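Intro to Soils and Drainage
Week 2 handout: Where does the rain go?

Okay, so last week I got carried away with clay and we never got to water moving sideways, which is the part I like best. These notes cover what I skipped plus the reading for the Limbridge chapter. Bring them with you, I'm not printing more!

Start with one idea and hang on to it: soil is mostly a stack of gaps. When rain lands on it, the water goes looking for the biggest gaps first. Sand has big ones, clay has tiny ones, and silt sits in between and behaves badly (we'll come back to silt, I promise). The speed at which water gets in at the top is called the infiltration rate. If rain comes down faster than that, the extra has to go somewhere, and we call it runoff.

People mix up infiltration and percolation all the time, me included when I'm tired. Infiltration is water crossing the surface. Percolation is water moving down once it's already inside. A yard can have a lovely open surface and a hard layer a foot down, so the water gets in fine and then sits there. That was the whole problem at the Murdale allotments, where they kept adding compost on top and wondering why the beets rotted.

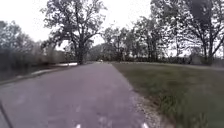
Runoff is easiest to think about at an edge, where one kind of ground meets another. Say a storm drops an inch of rain in an hour. On a roof or a parking lot nearly all of it is on the move within minutes, and all that moving water arrives at the boundary at once, usually with some grit in it. A strip of loose gravel between the asphalt and the grass, like the one along this path, has big gaps between the stones, so water coming off the pavement can slow down and drop some of what it's carrying before it gets to the lawn. Swap the gravel for bare silt and you'd be looking at a little gully by the end of the season. When you do your walk for the homework, look for edges first. They tell you more than the middle of anything does.

Now some arithmetic, sorry. Take a roof of 3000 square feet and one inch of rain. An inch is a twelfth of a foot, so that's 250 cubic feet of water, and a cubic foot is close to seven and a half gallons. Multiply it out and you get 1,875 gallons, from one roof, from one inch! I still find that kind of shocking. Real roofs lose a bit to splash and evaporation, but for this class we'll ignore it.

Things that lower infiltration, for your margins: foot traffic, heavy mowers, a crust formed by hard rain on bare dirt, ground that's already full, and frost. Roots and worms push the other way. In August you may also run into soil so dry that it sheds water for a while, especially if there's a lot of old organic matter in it. The Seixas plots did this, and the first few minutes of the sprinkler test looked like somebody was watering a plate.

Reading: Limbridge chapter, up to page 109. Skip the boxed section on tile drains, we'll do that with the Norkent maps.

Homework: do the ring test in two spots, one walked on a lot and one left alone. Push the can in 2 inches, fill it, and time how long the water takes to drop an inch. Then fill it again and time it again, and write down both numbers even if the second one looks wrong to you. Rinse the cans before you bring them back, please.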